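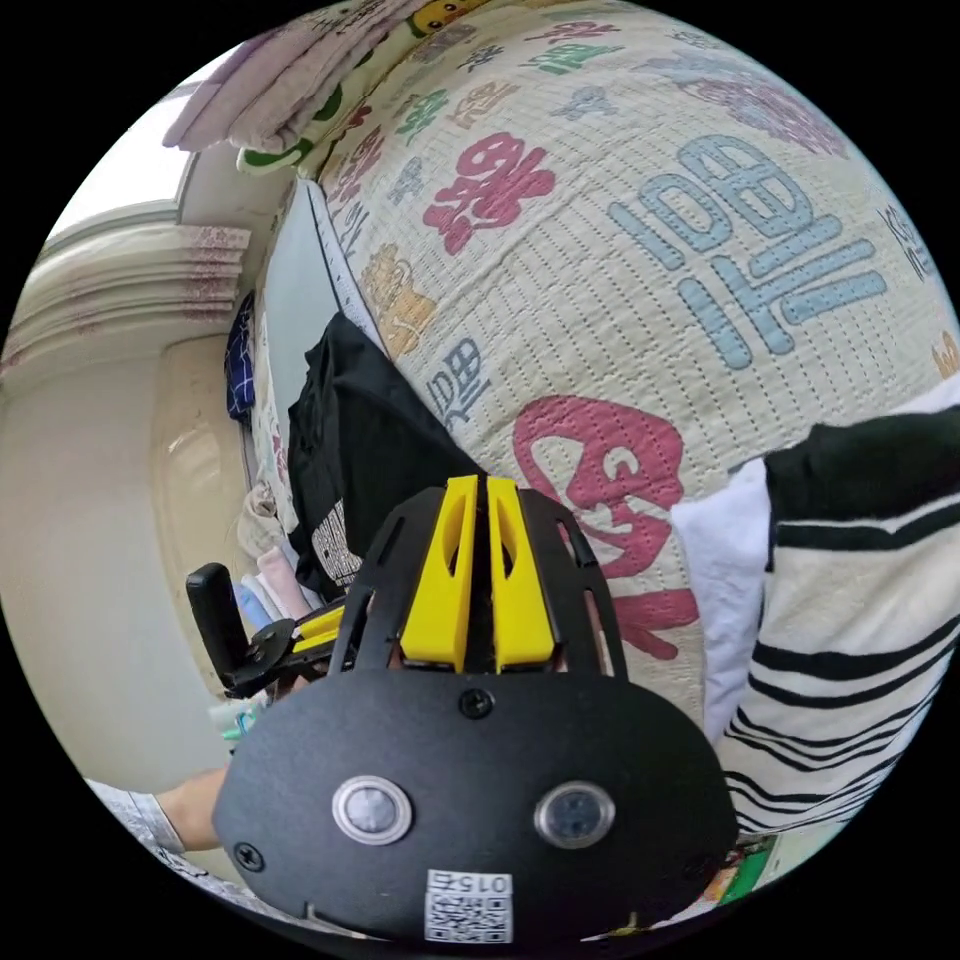 Solène Joly

Mar 26, 2023

Second look at the Dresum hand-held gripper kit, the one Storport have on offer. Bedroom laundry again, because that's what Didier wants covered before we decide. Striped knit, black T-shirt with the white lettering, plain white cloth, all on the cream quilt with the coloured characters.

Price as quoted is 2000 for a pair, 140 for a spare set of fingers. Chia-hao thinks the fingers are dear for what they are. I'd still order one set with the first pair.

Fingers: same yellow wedges, with the long opening near the inner edge. On the T-shirt they close well if I come in at a fold. Flat on the quilt they skate over the stitching and I have to go in at a steeper angle. The knit is easier, plenty to get hold of. Plain white cloth is the worst of the lot -- two tries in three I get quilt as well.

Side frames. The slots are fine, but the frame itself catches in loose fabric when I turn my wrist. Did it twice with the knit. Ask Storport if there is a narrower frame. Sylvain says there was one in the old Pichon catalogue, but that may not fit this plate.

Sticker on the base plate is upside down from where I stand. Reads 015 and 右, so right hand. Would be handier the other way up when you're picking a pair out of the crate. Small thing, but put it on the list.

Did 75 folds in all before stopping. Wrist tired by the end, worse on the right. Apolline had the same complaint at Plikcombe and she was only doing towels. Try a rest every 25 next time and see.

Screws on the cover plate are ordinary cross-head, so we can open it with what's in the drawer. Haven't done so yet -- want the warranty terms in writing first. Storport's ticket for that is 3248, no reply so far.

To do:
Chase 3248.
Repeat the white cloth on a plain sheet, to rule out the quilting.
Didier to say if he wants one pair or two. The quoted price holds until May.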